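Search this site
Go

Bench notebook – hanger pick-up, hand-held gripper demos
January, Wednesday, late morning

Back on the hangers this morning, and glad of it, because I've been missing the quiet sort of day where you do the same small thing over and over and let your mind settle into it.

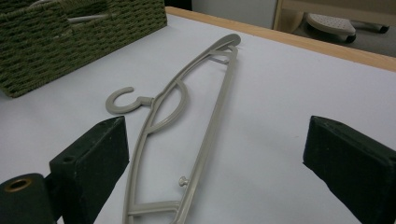

What we're trying to sort out is whether the Bruvel policy cares more about how many demos it gets or how much the starting pose varies between them. The first batch was 90 demos with the hanger always laid down at much the same angle, and the model learned that angle beautifully and very little else. Turn the hook to the other side and it would head off to where the hook used to be, poor thing. So for this batch I'm turning the hanger a fair bit before every take, hook left, hook right, far end pointing at me or away, and keeping the fingers wide open on the approach until I'm well down over the rails.

Colour is a bit of a worry. A pale hanger on a white table leaves the depth estimate very little to hold on to, and the soft shadow along the rail may be doing more of the work than we'd like. I'd love to try the same poses under the Ullon lamp with the shadow going the other way – if the grasp point drifts, we'll have our answer.

Early result, for what it's worth: with 20 varied demos swapped into the old set, the offline grasp error came down on the turned poses and hardly moved on the original one. Very cheering! Small set though, so I'm not telling the Plarkport people yet. We'll want around 700 before I'd put a line on a graph.

To do: re-tape the finger width setting in the log sheet, ask whether we grip one rail or both, rerun the old split with the new seed.

Kettle's on if anyone reads this before noon.

We use cookies to remember your settings. Accept | Manage
© 2027 Rampersad Workshop Notebooks | Contact | Back to top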